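## シミュレータでのデモ収集、手先カメラと外のカメラは両方録るべき?

**Benjamín Jara**

はじめまして。趣味と仕事の半々で、模倣学習用のデモをシミュレータで集めています。社内では「Gudska」と呼んでいるタスク集で、テーブルの上の小物をつかんで白いボウルに入れる、というよくあるやつです。操作はゲームパッド、アームはFrankaです。

いま成功したデモが98本あって、それで学習させてみたら、30回試して成功は18回でした。うーん、微妙……。失敗を見ていると、ボウルの近くまでは行くのに、縁のところで迷って止まるのが多いんですよね。

同じ場面を手先側と部屋側から描画したのがこれです。 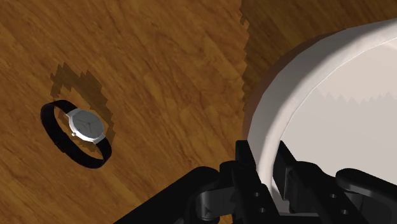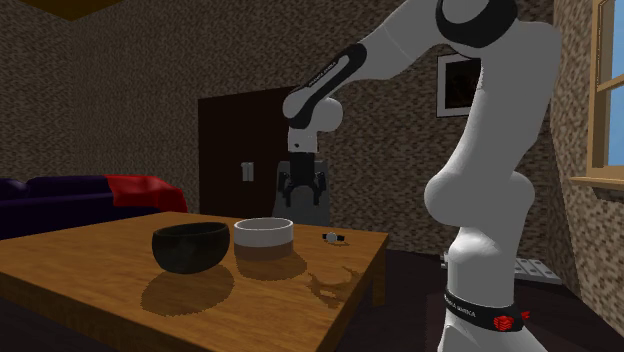 で、悩んでいるのは保存容量です。二視点とも残すとディスクがすぐ埋まるので、片方だけにしたい。手先カメラだけでいけると思いますか? それと、影の縁がギザギザなのも気になっています。描画設定を上げて録り直したほうがいいんでしょうか。できれば98本を捨てたくないです(指が痛い)。

---

**Ásdís Thygesen**

両方残しましょう! 私も前に容量をケチって手先だけにして、あとで泣きながら全部録り直しました。

手先カメラって、つかむ直前はすごく頼りになるんですけど、ボウルに寄ると視野がボウルでいっぱいになって、アーム全体がいまどういう姿勢なのか分からなくなるんです。縁で迷うって、まさにそれっぽい気がします。外からの視点があると、グリッパとテーブルの位置関係がつかめるので、うちでは止まる失敗がかなり減りました。

容量のほうは、解像度を落とすのが先かなと。学習に入れるときにどうせ縮小していませんか? それなら保存も縮小後のサイズでいいと思います。あと関節角と物体の初期配置、乱数の種を残しておけば、画像はあとから描き直せます。私は状態だけ先に録って、描画は夜中にまとめて回しています。これだと98本も捨てずに済むはず。状態ログ、ありますよね……?

影は、学習も評価も同じシミュレータでやるならそのままでいいです。実機に持っていくなら、画質を上げるより光源の向きを本ごとに振るほうをおすすめします。

---

**Wondimu Negash**

手先だけで十分。うちはそれで動いてる。

---

**Ánh Lưu**

Wondimuさんのところは物の配置が固定なんじゃないかな? 固定ならたしかに手先だけでも通ることが多いです。Benjamínさんの配置が毎回変わるなら、私もÁsdísさんに一票。

それとは別に、デモの中身も一度見直してみてください。私がやらかしたのは、ボウルの上で自分が迷って手を止めている時間まで全部録っていたことです。操作している人間が止まると、学習した方も律儀に止まるんですよ! 縁の手前で何もしていないコマを削って、同じ98本で学習し直しただけでもけっこう変わるかもしれません。

あと、追加で録るなら、ボウルの縁から少しずれた位置から始めて立て直すデモを30本ほど。きれいに成功したものばかりだと、ずれたときの戻り方が入っていないので。

---

**Benjamín Jara**

みなさんありがとうございます! 状態ログ、ありました(よかった……)。配置は毎回ランダムです。

デモを見返したら、たしかにボウルの手前で固まっている時間がやたら長かったです。完全に私の癖でした。まず停止コマを削って、二視点とも小さめに描き直して学習を回してみます。立て直しのデモは指が回復してから録ります。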